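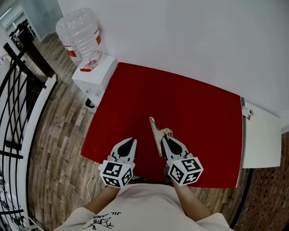 Figure 2. A metal binder clip on the red tabletop, with the white cabinet and water jug behind.

3.2 The table and the small stuff

I want to spend a little time on the tables, as they ended up mattering more to us than I'd planned. When we started looking at how people handle office supplies at home and at work, I had a tidy list of objects and almost nothing written down about what they'd be sitting on. That changed after the first batch of notes from Umberg, where people kept bringing up the surface before they ever got to the objects.

The red top in Figure 2 is a good case. It's a deep color with a slight gloss, and a silver clip shows up on it nicely. On the pale desks at our Bautista site the same sort of clip was easy to lose among papers, and several people told us they just swept a hand across until they hit metal (I do this too, so no judgment).

Binder clips were my favorite item in the whole study – small, stiff and a bit annoying. A paper clip lies flat and you slide it to the edge. A binder clip has a jaw and a back, and it can rest in more than one way. The one in Figure 2 has a long flat jaw and a slightly tarnished finish, and I was glad to have a few worn ones in the set. New clips straight out of the box all look alike, and hardly anyone's drawer is full of those.

We logged 283 pickups of clips across the two sites, out of 530 for all desk items. I'll get to the timing in Section 4, but the notes already show people sorting clips by size first and only then by color or condition. Eight people made a separate pile for the tired ones!

Then there's what lives around the table. We left each room the way it was, so the Telteletti checklist has a line for nearby furniture and drinks, and the jug on the cabinet goes under that line. The Trolow guidelines would have had us clear all of it out. I argued against that – people work next to their water, and I wanted the rooms to stay rooms.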